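2018-06-27

Lesby bench, shared shop, evening session

Picked up where the last entry gave out. The wrist on Lesby has stopped clicking, which I put down to the new shim and not to the half hour I spent glaring at it. Gripper zeroed twice. The second zero disagreed with the first by 2 mm, so I kept the second on the grounds that it was fresher.

Job for tonight was the drawer cabinet. Three drawers, black U handles, gray metal that throws every overhead light straight back into the head camera. The Irness planner likes matte things. It found the top surface fine with the lamps on my side off, and with them on it decided the tabletop was a hole. Lamps stay off until I get around to the exposure setting, which has been on the list since December.

Ran the Hoka script from the top. It is still one long file, now 1776 lines, and at least a third of those are me arguing with myself in comments. Slowed the approach to 10 percent near the top surface. Painful to watch – but I have already replaced one fingertip pad this year and they aren't cheap. 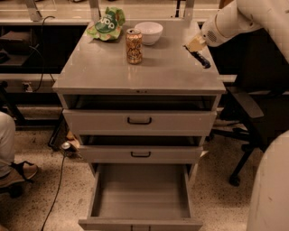
Why not pull the drawers with a hook instead of the gripper? A hook would do the pulling and nothing else, and then I'd need a tool changer, which is a bigger build than the arm was.

Notes on pulling, for whoever has the bench next:

Grip the handle from above, fingers closed to the inner mark. From the side the wrist runs into its limit before the drawer is halfway out.

Bottom drawer wants the base moved back first. Hoka doesn't do this by itself. Hoka assumes the base is a rumor.

Don't trust the force reading in the first second after contact. It spikes, settles, then tells you something useful. I now throw away everything before it settles and the false stops have mostly gone.

Marker grasp is a separate file. Thin things still rotate in the fingers if you grab near the end, so go for the middle. Tried a strip of the Amadi rubber on one finger only, and it held better than a strip on both. No theory. Leaving it.

Log from the last run is nearly 2 GB because I forgot to turn off the depth recording again. Moved it to the shop drive under lesby, will trim it.

Still open: exposure, base move before the bottom drawer, a cable tie on the elbow that keeps finding my sleeve. Arm parked and power off at the wall.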